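The safety consultant who agreed to talk to us has one condition, and it is that we leave the name out. Clients read these interviews. "Half of what I'm going to say is about them," the consultant told us, stirring a coffee that had gone cold by then. "They'd know."

The subject was house rules for robots with humanlike hands, the kind that handle paper, fabric and other floppy things that used to be left to people. Every lab has such rules now. The consultant has read a great many of them, and thinks most were written for visitors.

"You get a binder. The one at Hodel ran to 175 numbered items. I asked three of the operators which ones they used on a normal morning, and the answer was the power-down procedure and the one about lunch."

Paper is where the consultant's doubts start. A sheet weighs almost nothing, so people assume the work is harmless and write the rules to match.

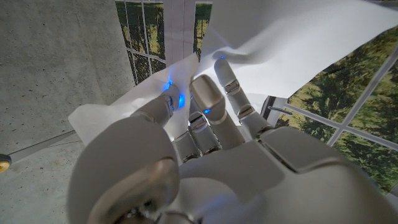
Two sheets in one grip. The consultant would like the rules to mention pinch points.

"Look at the joints on any of these hands," the consultant said. "The load is paper, fine. The fingers closing on it don't become paper. A good rule talks about the machine. A lazy one talks about the object."

We asked about the fingertip lights. At Saarela, where the consultant spent part of October, the handbook says that operators should "observe indicator status at all times." It doesn't say what any status means.

"I asked what blue was. One person told me ready. Another told me holding. The third said it was always blue. You can't have a rule that says watch the light if there's no line saying what the light is for. Take it out or finish it."

And the draft guidance from the Levlow working group, which several labs have started to quote in their paperwork? The consultant has read it twice and is not impressed. It asks for a clear work surface, for cables to be managed, and for loose items to be kept out of reach of the arms. It gives no distance for any of these, and no one is named to check.

"Managed by whom? Managed how? Everybody agrees cables should be managed. Then you go and look at a table."

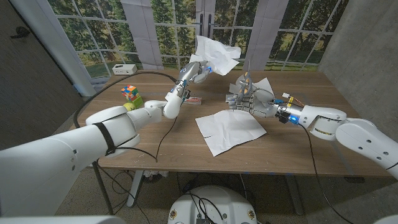 Prerness

The consultant's own list is short. Cables off the working side of the table, and off the floor where a person stands. Nothing on the surface that the task doesn't call for. Exposed wiring at a wrist gets checked before each session by the person who will be running it, who signs for it.

Isn't that just another binder?

"It's a page. If it gets to two pages I've failed." The consultant allowed that signatures can turn into a habit like anything else. One client reported 100 percent of its checks complete for a whole quarter. "I've never believed a hundred. Show me 90 and a note about what went wrong on the other ten, and I'll believe you're looking."

We wondered whether a shared standard would help. Possibly, the consultant said, in a few years, if the people writing it spend time beside the machines first. Until then a lab is better off with rules its own operators would argue about.

"When I hear them arguing over rule six, I know they've read rule six."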